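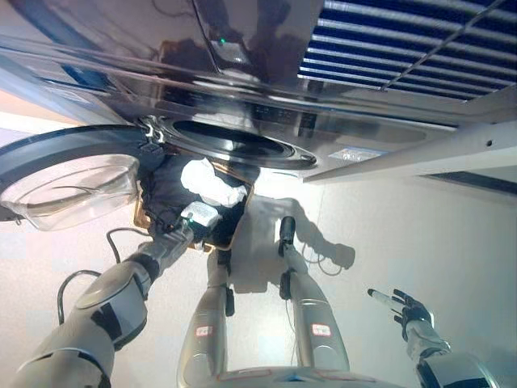 지상국 안테나동 점검표 (Rikcombe 수신소, 2월분)
점검: 지대한 / 확인: Sobia Shaikh

1. 안테나 구동부 윤활 상태
판정: 적합
의견: 방위각 쪽은 괜찮음. 고각 쪽 그리스는 지난달에 "교체 완료"로 적혀 있는데 색을 보면 믿기 어렵다. 작업 기록에 수량이 없음. 다음 점검 때 다시 본다.

2. 비상 정지 버튼
판정: 조건부 적합
의견: 버튼 2개 모두 눌러서 정지 확인. 다만 북쪽 버튼은 정지 신호가 관제실 화면에 11초 늦게 떴다. Bruvitz 쪽에서는 화면 갱신 주기 문제라고 한다. 근거 자료를 달라고 했고 아직 못 받았다.

3. 송신 중 출입 통제
판정: 부적합
의견: 경광등은 켜지는데 문은 그냥 열린다. 연동 장치가 있다고 도면에는 나와 있다. Kobe Dijkstra 씨는 작년에 시험했다고 하나 시험 성적서가 없다. 성적서가 나올 때까지 송신 중에는 문 앞에 사람을 세울 것.

4. 위성 시각 동기 수신기
판정: 적합
의견: 기준 대비 오차 34나노초. 허용 범위 안이다. 제조사 Starkidik 안내서에는 "점검이 필요 없는 장비"라고 되어 있는데 그런 장비는 아직 본 적이 없다. 점검 항목에서 빼자는 제안에는 반대.

5. 무정전 전원장치
판정: 조건부 적합
의견: 표시창 잔량 100%. 표시창 말고 부하를 걸어서 재야 한다. 부하 시험은 Noman Awan 씨 일정에 맞춰 진행. 339번 배터리 팩은 단자에 흰 가루가 있어 닦아 두었고 교체 신청함.

6. 낙뢰 보호 및 접지
판정: 적합
의견: 접지 저항 측정값은 기준 이하. 측정은 비 온 다음 날에 했으므로 땅이 마른 뒤 한 번 더 재야 의미가 있다.

7. 소화기, 가스 감지기
판정: 적합
의견: 압력 정상, 봉인 있음. 감지기 교정 스티커는 Khattak 발행인데 교정 담당자 서명란이 비어 있다. 서명 받아서 사본 첨부 바람.

8. 고소 작업용 안전대
판정: 부적합
의견: 한 벌의 봉제선이 풀려 있어 사용 금지 표를 달고 따로 보관. "아직 쓸 만하다"는 말은 의견으로 받지 않겠음.

확인자 의견 (Shaikh)
3번과 8번은 조치 전까지 종결 처리하지 않음. 2번은 화면 갱신 문제라면 남쪽 버튼도 똑같이 늦어야 하는데 그렇지 않았다. Mudassar Pirzada 씨가 배선부터 다시 확인할 것. 5번 시험 결과는 이 점검표 뒤에 붙인다.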